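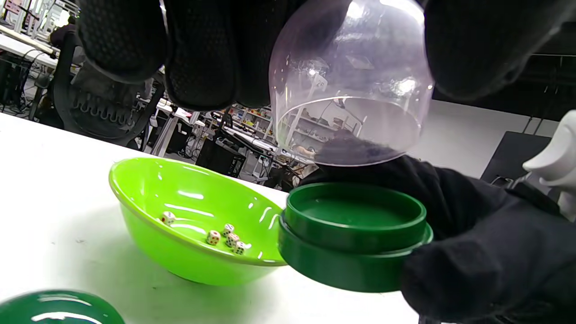

Static charge remains the main cause of rejected rolls at the Flencombe games library. In winter, dry air lets plastic hold a charge, and small dice can cling to the wall. A clear dome over a dark green base, held in gloved hands, makes a stuck die easy to spot. Any die not resting flat is void and must be rolled again. 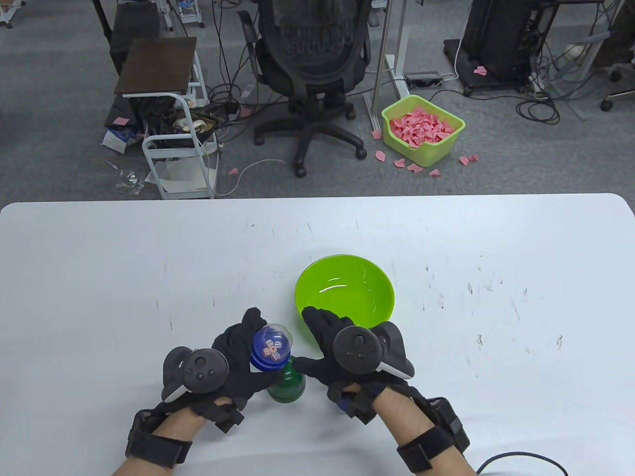 Humidity in the Nurkwood room will be held at the September setting until further notice. Of 1,000 logged rolls, 524 came before the change – the remainder are still being checked.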